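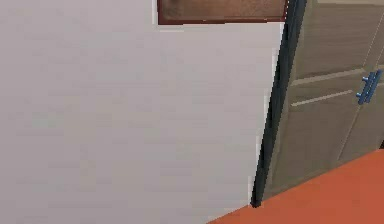
Von Zewditu Zeleke | Test | Dezember

Die Hutholm ist eine Faszienrolle für Rücken und Waden. Ich habe sie 5 Wochen lang benutzt, meist abends nach der Arbeit im Sitzen. Mit 600 Gramm lässt sie sich gut mitnehmen. Der Kern gibt auch unter vollem Gewicht nicht nach. An der Brustwirbelsäule rollt sie gleichmäßig, für den Nacken ist sie zu dick. Auf Fliesen rutscht sie, auf einer Matte nicht. Die Anleitung zeigt fünf Übungen, zwei davon sind schlecht erklärt. Bei akuten Schmerzen würde ich vorher in die Praxis gehen. Der Bezug riecht in den ersten Tagen nach Gummi.

Wertung: 4 von 5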